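Visit report: Flumia open afternoon, Mivden site

Report for the furnishings and consumables group. The visit took place on a Wednesday in April, from two o'clock until shortly before five. Flumia occupies the upper floor of a former textile store at Mivden and fits out training rooms, mostly for colleges and small works canteens. The afternoon was open to trade customers. Our guide was Ludger Kasten, who runs the surfaces side of the business and answered most questions without notes.

Purpose of the visit

We went to look at two matters. The first was the packaging of small consumables, where we still have complaints outstanding from last year. The second was the glossy enamel writing board we are considering for the rooms at Plakell. Prices were not discussed on the day and are to follow in writing.

Tubes and small packs

The consumables bench carried creams, pastes and board conditioners in the sizes usually sold to maintenance departments. Flumia buys these in and relabels where a customer asks for it. Kasten's view is that the soft squeeze tube will outlast the screw-top pot in this trade. A pot gets left open, and a tube takes less room in a drawer. His reservation concerns the print. Text set lengthwise on a narrow body has to be small, and once the wall creases it becomes hard to read.

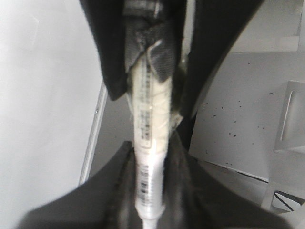

The minimum order for relabelled packs is 300. Below that figure the stock label stays on and the customer's part number goes on the outer carton only. This would suit us. Our stores system reads the carton, and the individual packs are not booked out one at a time. We asked whether the part number could be repeated on the inner wrap. It can, at a charge, on orders of 545 and above.

Shelf life was given as 2 years unopened for the conditioner. No figure was offered for an opened pack, and we should ask for one before ordering.

The writing board

The demonstration room is a plain room at the east end with ceiling lighting. The board on show is enamel on steel with an aluminium edge section. Flumia does not make the panel; it comes from Ndlovu in cut sizes, and the edging and fixing are done at Mivden. Kasten spent most of his talk on fixing, in particular the need to check the wall for flatness before the lower rail goes on. A panel pulled into a hollow wall will hold, but the distortion shows in every reflection.

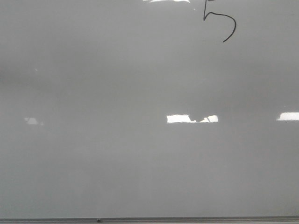

Delivery is flat, face to face, with a foam sheet between each pair. Two people can carry one panel. The fixing kit contains the rail clips and the wall plugs but no screws for timber studs, which would have to be added for the two partition rooms at Plakell. The fitting sheet is short and clear, and the dimensions on it agreed with the sample we measured.

Ink and erasure were dealt with next. Flumia advises bullet-tip markers and a dry felt, with conditioner used once a term at most. Kasten was firm that household spray cleaners should be kept off the face, and that most ghosting he is called out to look at comes from ink left standing over a holiday. Red and green are said to be worse than black in this respect. We had no means of testing the claim and record it as given.

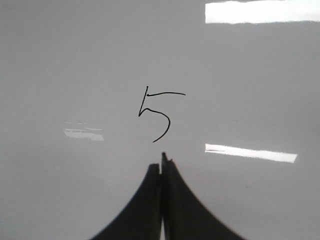 Glare is the main question for Plakell, where the ceiling fittings cannot be moved. Flumia offers the same panel in gloss and in a low-gloss finish. The low-gloss face costs more and is slower to wipe clean. On the gloss board a thin black 5 remained easy to read with bright reflections of the lights to the right of it, one high up and one lower down. A figure written where a reflection falls would be another matter, and the reader's position in the room decides where that is. We suggest a trial panel in the worst room before the finish is settled. Flumia will lend one for 200, refunded against an order.

The edge section is a push fit with mitred corners. It can be removed and replaced without taking the panel down, provided there is clearance at one end. At Plakell there is clearance in all rooms except the small one beside the stairs — there the board would have to be offered up already edged.
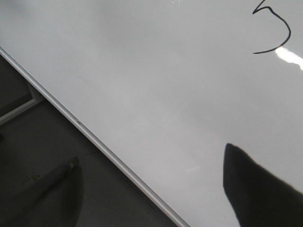
Points to follow up

Written prices for both finishes, with and without fixing.

Shelf life of the conditioner once opened.

Screws for timber studs, quantity and length, for the partition rooms.

Loan panel: confirm the lead time, and whether the charge includes collection.

Access to the Mivden building is by the side stair. The goods lift was out of service on the day, and anyone collecting samples should telephone first.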